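Second progress report to the Daneck workplace fund
Shelf replenishment trial, Tullenwood store
Prepared by Priit Vaher, February 17, 2026

You asked for a plain account of where the money has gone and what the staff have got out of it. I will try to give one, though parts of it will not match the tone of the supplier's own summary, which you should have received separately.

The Muvus unit has been on the shop floor for 16 weeks. In that time it has placed 3333 items without a member of staff stepping in. That is the figure Katayama put on the front of their slides, and it is correct. It leaves out the items where someone did step in, and we did not start logging those until week 7, when I asked for it. I would not rest any decision on the earlier period.

Boxed goods and tins are going well enough. The unit finds the gap, puts the item in it and moves on. It is slower than a person but it does not mind the bottom shelf, and the two members of the team with bad knees have said so in its favour. I have no quarrel with that part of the trial.
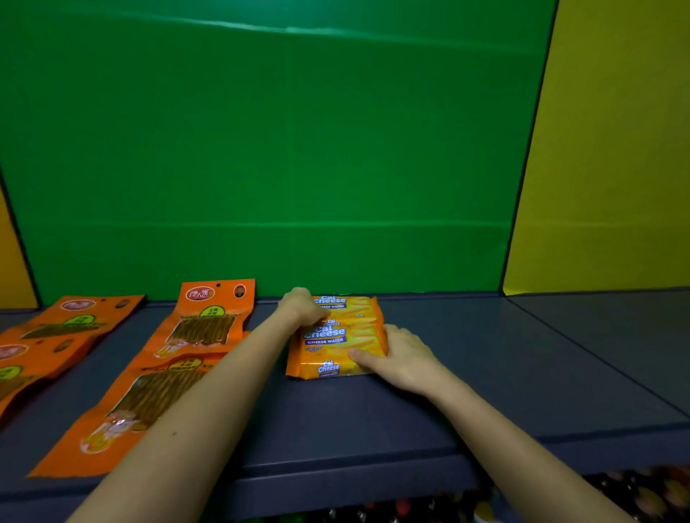 Snacks are still being done by hand, and on present evidence I expect them to stay that way. The application said bagged and wrapped lines would be covered by the end of the first stage. They are not, and Katayama's latest plan moves them to June. Part of the trouble is how much the shapes differ within a short stretch of shelf. The Cal Cheese wafers come in a neat rectangular packet, and even so it takes a hand on each side to set one flat near the back edge. Next to them are the stick snacks in long bags with clear windows, lying at different angles, and the unit's planning software wants everything in a bay to face the same way. We could tidy the shelf to suit the machine, but that is staff time too, and it was not in the budget.

On jobs. The application said the trial would free up hours for customer service. Since the start, 24 hours a week have come off the replenishment rota. Some of those have gone to the tills. The rest have gone on minding the unit: clearing its route, charging it, turning products round before it starts, and checking shelves after it has finished. None of this appears in anyone's job description and none of it is paid at a different rate. Staff have raised it twice and I think they are right to. I would like it settled before we talk about a second unit.

Morale is mixed. Nobody has lost a post, and I have said in writing that nobody will during the trial. Beyond that I can't promise anything, and people know it. The newer starters seem fairly relaxed. The longer-serving ones say the easy work has gone to the machine and the awkward work has been left for them – small packets, odd shapes, anything that slides. Looking at the rota, I can't tell them they are wrong.

Training has been thin. Katayama sent one person for one morning. The handbook is clear on how to start the unit and vague on what to do when it stops in the middle of an aisle with customers on both sides of it.

Spending is within the agreed amount, apart from the extra floor markings, which I have covered from the store budget for now and would like to claim back.

For the next stage I am asking for three things. Minding time should be recorded and paid as work. Interventions should be reported next to the placement count, in the same table. And the snack bays should come out of the targets until Katayama can show us the unit handling them here, on our shelves – a film from their workshop will not do.

The intervention log from week 7 onwards is attached as a separate sheet.

Contact: Priit Vaher, Tullenwood store office | © 2026 Tullenwood | Back to top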